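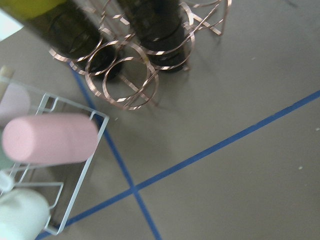 Household Routines Group, Department of Home and Consumer Studies

Figure 1. Wire rack and floor tape.

4.2 Where the post goes

Of the 1,955 items of paper logged across the Mekider flats, most came through the letterbox and then settled within arm's reach of it. We had expected the kitchen table to do well. It came second, behind the stairs, a piece of furniture we had left off the first version of the form.

Households in the Forkitz group were given a single tray and asked to empty it every 6 days. The tray filled promptly. Emptying was less popular, and by November several households had placed a second tray on top of the first, a practice the diaries describe as "sorting". The Skurkus group had no tray and one instruction: open each envelope standing up, beside the recycling. Their piles were smaller at both visits, although two homes moved theirs into a drawer shortly before we arrived and told us so with some pride.

We coded drawers as storage if the owner could name three things inside without looking. Few drawers passed. Following Soomro, we kept "miscellaneous" as a category of its own — it was the largest.

The effect of the standing rule held after homes with a paid cleaner were removed. It weakened in homes with school-age children, where paper also enters by rucksack, often crumpled and past its reply date. We return to rucksacks in section 5.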